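Courses > Materials and Making > Unit 4: Small samples > Handout 4.2

Handout 4.2: Laying out small samples on a stone-textured board

Notes by Sekar Manurung, revised in September with corrections from Cempaka Pattinasarany.

In the last handout we dealt with storing pressed samples in lidded trays. This one covers setting them out so that they can be compared by eye and drawn. You will need your workbook, a soft pencil and a board from the rack by the door. Boards are signed out by number. The ones bought from Zulleck are dark, the ones from Rivas are cream, and either will do for practice, but use a dark board for pale samples.

1. Spacing

Samples set too close together are hard to draw, as the shadow of one falls across its neighbour. Leave a clear gap on every side, wider than the sample itself. There is no need to set them in rows. A loose spread is fine provided each piece can be picked up without touching another.

2. Colour and ground

Pale pieces show up best on a dark ground. Off-white and mint are the two colours people most often mix up under yellow lamps, so put at least one of each on the board before you start writing colour names. A veined or flecked surface is acceptable. Do not record the flecks as part of the sample.
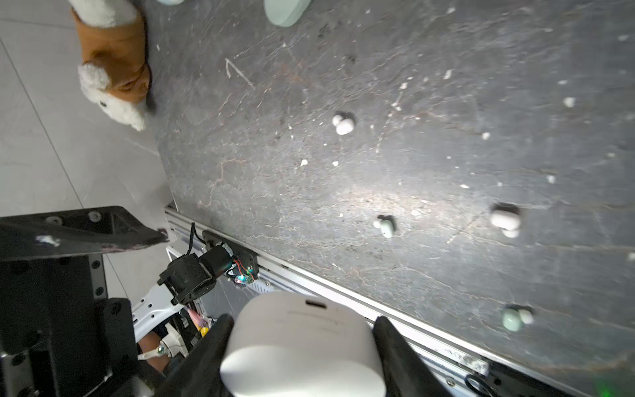
Fig. 1. Four two-part samples, off-white and pale mint, on a dark grey board.

In Fig. 1 the two off-white pieces have dark shadows to the right of them or beside them, and these are easily drawn as part of the outline. Mark the edge of the piece first, then the shadow with lighter strokes. The patch of reflected light across the middle of the board is also worth noting. Shine like this changes how the colour next to it reads, and you should turn the board a little until it moves away from the sample you are drawing.

3. Describing the shape

Each sample is made of two rounded parts pressed together. Use "lobe" for each part and say which side the smaller or paler one is on. In the figure, one mint piece has its white lobe on the left and another has it on the right. Write this down before you turn the board, and put an arrow in the margin to show which way was up.

4. Before the next session

Draw two samples at twice life size and write 50 words on each. Bring the drawings to the Mosthorpe room. Late work goes in the tray outside.

Related handouts
4.1 Storing pressed samples
4.3 Measuring with callipers
4.4 Naming pale colours
5.1 The Zemden sample set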